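### 4.2 Clipboard loss after a host wakes from sleep

We had hoped, perhaps a little too cheerfully, that clipboard sharing would be the easy part of our work with Trirkavus. Across 1,204 logged sessions on the Laltbridge network, though, it was the feature people wrote to us about most, and nearly always after the host machine had gone to sleep and come back (Figure 3).

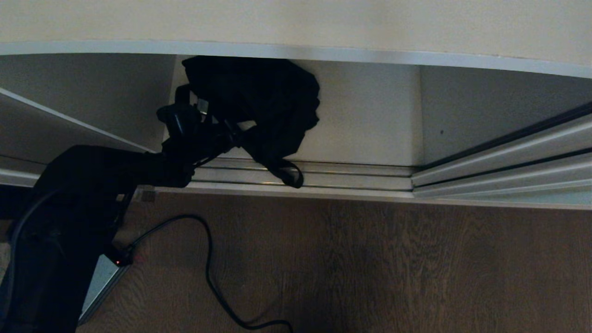
Kwame Agyeman wrote that text copied on the host would paste fine in one direction all afternoon and then stop, with no message in the log at all. His report sent us back to the handshake code, where we found that the client kept its old session token for 18 seconds after the host woke, and dropped anything sent with the new one.

Setting the wait to 6 seconds helped a good deal with short text. Longer pieces, those over 4,000 characters, still went missing now and then, and we spent a happy but tiring November chasing them through the Jorton build.

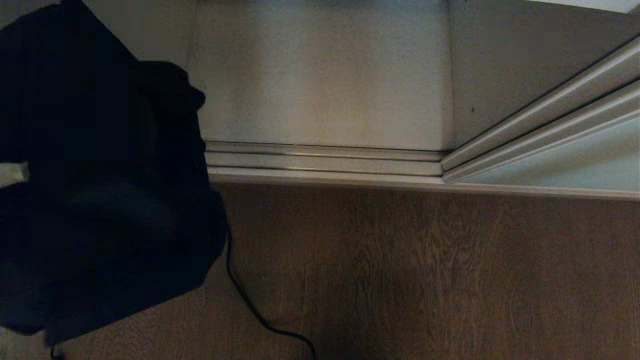 **Figure 3.** Fabric and cable, two views.

One reader of our draft asked whether the Kazemi client, which asks for a fresh token each time, would have the same trouble. We tried it on the same hosts and it did lose long pastes, so the token can't be the whole story, and we come back to the buffer in Section 4.3.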